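Plirkby Hand-Held Gripper, Two-Unit Set: Soft-Item Handling Review

The Plirkby is a manually operated parallel gripper for recording demonstrations. An operator squeezes the handle, the linkage closes the jaws, and the attached camera logs what the jaws do. We bought the two-unit set for bimanual work and compared it with the Candano, the single-trigger tool we have used for most of our tabletop tasks. Both were run on the same list of soft items: scrunchies, hair ties, bead bracelets, folded cloth.

Setup

Out of the case, each unit needs its camera seated, its cable routed and its jaw travel calibrated. The calibration routine asks for a full open, a full close and a hold at each end. The first unit passed on the first try. The second failed 2 times with a travel error and passed after we reseated the encoder plug. The manual covers this fault in one line on the last page.

The recording software, Nullura, runs on a laptop and found both units without a driver install. It stores jaw width and video in one file per episode. Export is slow. A session of 111 episodes tied up the laptop over lunch and well past it.

Jaws and pads

The stock pads are firm and fairly smooth. They hold rigid parts well enough but let satin creep when the item is lifted by one edge. We replaced them with softer blue pads from Millet, cut to length with a knife. Jaw alignment was good on both units. The Candano closes with a slight toe-in, and thin fabric tends to roll toward the tips as the jaws meet.

Fabric that bunches is the harder case. A scrunchie has no fixed width, so the jaw reading at contact says little about how much material has been caught. On the Plirkby the operator can feel the fabric compress through the linkage and stop there. The Candano's return spring is stiff enough to mask that point.

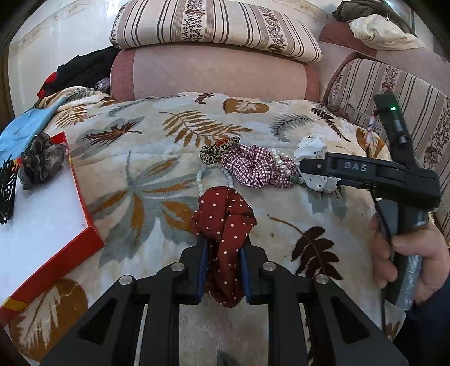 Apolline Picard
Test Engineer, Manipulation Hardware

View from the gripper camera

The camera looks out along the tool, with the jaws entering from the bottom of the picture. On a scrunchie pick, both pads remain visible along with the fabric between them, and there is plenty of background left for tracking. The pivots and outer arms also stay in view. A large item held high in the jaws can hide what is directly behind it, including part of a bead bracelet in a crowded row. We lowered the grasp point where this mattered. The Candano camera sits closer to the tips and loses the background sooner.

Patterned bedding gave no tracking trouble. A printed blanket did better than our plain gray bench mat, where tracking dropped during slow moves.

Two-handed use

Huguette Delorme ran most of the bimanual sessions. Her main complaint was reach: with two units over a small area, the arms meet before the jaws do, and the operator learns to come in from opposite sides. The cable is the other weak point. It hangs in front of the fingers on one of our units and needs a clip.

Beads are still difficult. The jaws will pick up a bracelet, but a single loose bead turns out from between flat pads more often than it stays.

Wear

After 2,000 close cycles on the first unit, play at the jaw tips had not changed by any amount we could measure. The handle wrap on the second had started to lift after 14 sessions. We will check both again in January, with the original pads refitted on one unit.

Recommendation

Buy the Plirkby for fabric and other compressible items, and budget for replacement pads. Keep the Candano for small rigid parts, where its stiffer spring is useful and its close camera position does little harm.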